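The shirt problem is old, and Veronica Grecu does not like to talk about how old. People have tried to make machines fold laundry for decades, and most of the results look good in a film and bad in a home. Her group at Stidia, a small research firm with one long corridor and too few windows, has chosen a narrow part of the problem. They want to know how a robot with two arms can learn to bring a shirt from a heap to a flat shape, before any fold is made. 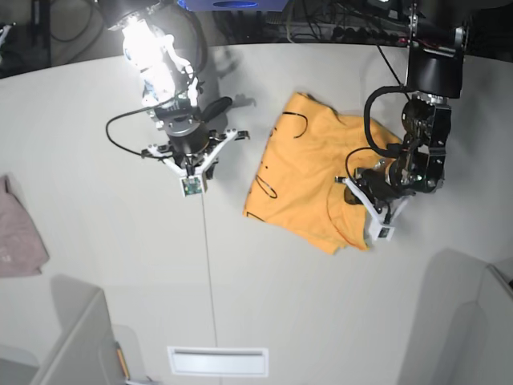
Page last changed: June

"Folding is the easy half," Grecu told me while she moved a chair so that I could sit. "If the cloth is flat and you know where the sleeves are, a simple program can do it. The heap is where we lose our time."

A heap of cloth has no fixed shape. A cup is the same cup when you turn it, but a T-shirt can lie in more ways than anyone could write down. The orange one on the table when I came has black lines printed on it, and when it is crumpled the lines run into each other and tell the eye very little about which side is up. The left arm had hold of a fold near the side of the shirt and was drawing it up.

The method is called Disent. The name came from Stela Oprea, who wrote the first version, and she says it means nothing in particular. It learns from people. An operator guides the two arms through the task, and the system records what the cameras see together with how the joints move. The group collected 4000 of these demonstrations. Then a model is trained to predict the next short piece of motion from the current pictures.

Many groups work in this way. What Disent adds is a second question, asked before each grasp: if I pull at this point, how much will the cloth open? The model gives a score to many possible points and chooses a pair, one for each arm. When the score is poor everywhere, the robot is allowed to do something which looks silly, such as lifting the shirt a little and letting it drop.

Oprea had to fight for this behavior. Her colleague Vasilică Matei, who builds the hardware, considered it a waste of motion. They argued for most of a winter — politely, she says, although Matei remembers it differently. In the end they ran both versions against each other, and the one with the drop needed fewer grasps to reach a flat shirt.

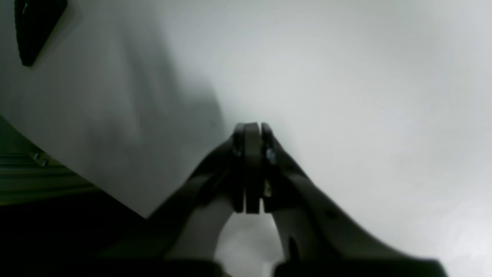 MOCANU, June

The table views come from high up, but much of the hard work is done by the small cameras on the grippers. They see the fingertips from very close. For a person this is a strange view, with two dark fingers filling the middle and a pale surface behind. For the model it is useful, and one reason is simple. It shows whether there is something between the fingers.

Missed grasps were the biggest source of failure in the early tests. The fingers closed on nothing, the arm lifted, and the model went on as if it carried a sleeve. Domnica Dobre looked through the failed runs one after another and found that the overhead view alone could not separate a good grasp from a missed one, because the gripper hides the point of contact. She added a check on the wrist view after every closing. If the fingers are empty, the arm goes back and tries again, up to 4 times.

"It is not a deep idea," Dobre said. "But it took away more errors than my whole thesis."

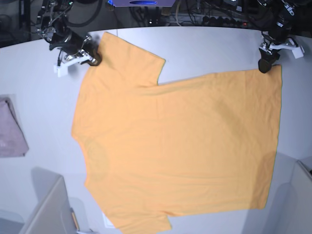

When the flattening goes well, the last stage is almost boring to watch. Each arm takes a corner and the shirt is held spread between them. Dobre calls a shirt flat when the outline is clear and only shallow creases remain. On shirts of a kind the model has seen before, the group reports that it needs 15 grasps or fewer in most runs. Long sleeves are harder, and shirts with buttons are harder again.

Martti Hyvönen, who works on cloth simulation at Codix and did not take part in the study, finds the scoring step convincing. He is less sure about the amount of human work behind it. "Somebody sat there and moved those arms for every demonstration," he said. He would like to see how the result changes with a tenth of the data, and Grecu agrees that this experiment is missing from the paper.

It is planned for after the summer. Before that, Matei wants to change the fingers, which he prints himself and which he thinks are too stiff for thin fabric. Oprea has asked him to wait until her present tests are finished. When I left they were discussing it again in the corridor.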